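Chapter 4
When the Robot Joins the Shift: Automation and the People Beside It

Reading time: 9 minutes

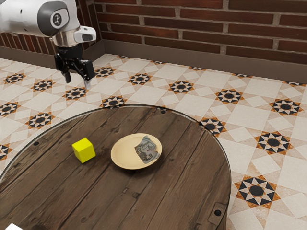 In the first three chapters we looked at automation from the side of the machine. We asked what it can lift, how fast it can repeat a movement, and what it costs per hour. In this chapter we change the side. We ask what happens to a person who has done a job for many years and who comes to work one morning and finds that a part of this job is now done by an arm.

I use the word "part" on purpose. In most workplaces a robot does not take a whole job. It takes some tasks out of the job and leaves the others, and the tasks that are left must be put together again into something that a person can do for eight hours and still feel well. This putting together is the main subject of the chapter. Engineers often forget it. Managers remember it, but usually two months after the installation.

4.1 The case of Gurnley

We will follow one workplace through the whole chapter. Gurnley is a company that supplies cafés and small restaurants with tableware, and it also takes back used tableware, checks it, and sends it out again. At the time of our case it had 81 employees in the sorting hall and the packing hall together. The work was simple to explain and hard to do well. A person took a plate from a tray, looked at it, felt the rim with a thumb, removed anything that was left on it, and put it in one of several stacks.

The things left on plates were a bigger matter than an outsider would expect. People leave receipts, coins, sugar packets, hair clips and sometimes money. Gurnley had a rule that everything of value must go into a locked box with a note. The sorters took this rule very seriously, and several of them told us that it was the part of the work they were most proud of.

The company decided to automate the first step, the taking and the clearing. It bought its arms from Levent and hired a smaller firm, Zamfir, to prepare the software. Before any arm was placed in the hall, Zamfir tried the tasks in simulation. A simulation is a computer model of the arm, the objects and the room, in which one can repeat a task many times without breaking anything. The objects in such a model are kept few and plain at first, and the room may look nothing like the real hall. What matters in the beginning is the relation between the gripper and the thing to be gripped.

A thin object on a plate is a good example of why this stage takes long. A block has flat sides and keeps its shape when two fingers close on it. Paper bends. It can lie flat, or stand up at one corner, or hang over the rim, and each of these asks for a different approach by the fingers. A human sorter solves this without thinking. Asked how she did it, one of them first said she did not know, and then she spent twenty minutes showing us five different ways.

4.2 Who knows the task?

Those twenty minutes bring us to the first important idea of the chapter. The knowledge about a task is divided between people, and the written instruction holds only a small piece of it. At Gurnley the written instruction for clearing a plate was 48 words long. When the sorters were invited to comment on the simulated tasks, they produced a list of 504 remarks. Many were repetitions, and some were complaints about the floor or the lights. But a good number described situations that the engineers had not included at all, such as two plates stuck together, or a wet receipt that looks like a stain.

We call this kind of knowledge tacit knowledge. It means knowledge that a person uses but has not put into words. Tacit knowledge has two properties which are important for automation:

It is lost easily. If the person leaves, it leaves too.

It is given only with trust. A worker who believes that her remarks will be used to remove her position has no reason to make them.

At Gurnley the company made a written promise before the sorters were invited. No contract in the hall would be ended because of the arms for 2 years. Some readers will find this promise generous, and others will find it short. We come back to it in section 4.6, where we look at how such agreements are made and how they are broken.

4.3 What was left of the job

After the arms were installed, the sorters no longer took plates from trays. They stood at the end of the line and handled the plates that the system was not sure about. In the old arrangement, most plates were easy and a difficult one came now and then, as a small change in the day. In the new arrangement every plate was difficult. The number of plates per person went down, and the tiredness at the end of the shift went up.

This effect was not in anybody's plan. The management looked at the plates per hour and believed that the work had become lighter. The sorters said it had become heavier, and for some weeks both sides thought the other was not telling the truth. Both were correct about what they measured.

The solution which they found in May was modest. The sorters began to rotate between three places – the uncertain plates, the packing, and the supervision of the arms. For the supervision they used a screen program called Davum, and they received training for it during paid hours. Older sorters were afraid of the screen at first. After the training a few of them became the persons whom everyone called when an arm stopped.

The locked box remained. The arms put found objects in a shallow bin, and a person still decided what was of value and wrote the note. The sorters asked for this themselves.

4.4 Terms to know before you continue

Task: one piece of work with a clear beginning and end.

Job: a group of tasks given to one person.

Residual work: the tasks that remain with people after automation.

Rotation: a planned change of place during the shift or the week.

In the next section we compare the residual work at Gurnley with that in a laundry and in a hospital pharmacy.

Reader comments (3)

I teach this chapter to second-year students and section 4.3 always starts the longest discussion. Could the next edition include the rotation schedule?

We had the same thing in our warehouse, only hard boxes left for the people. My back knew it before the manager did.

Small correction, the text says the promise is discussed in 4.6 but in my copy it is 4.7.
Apr 25, 2026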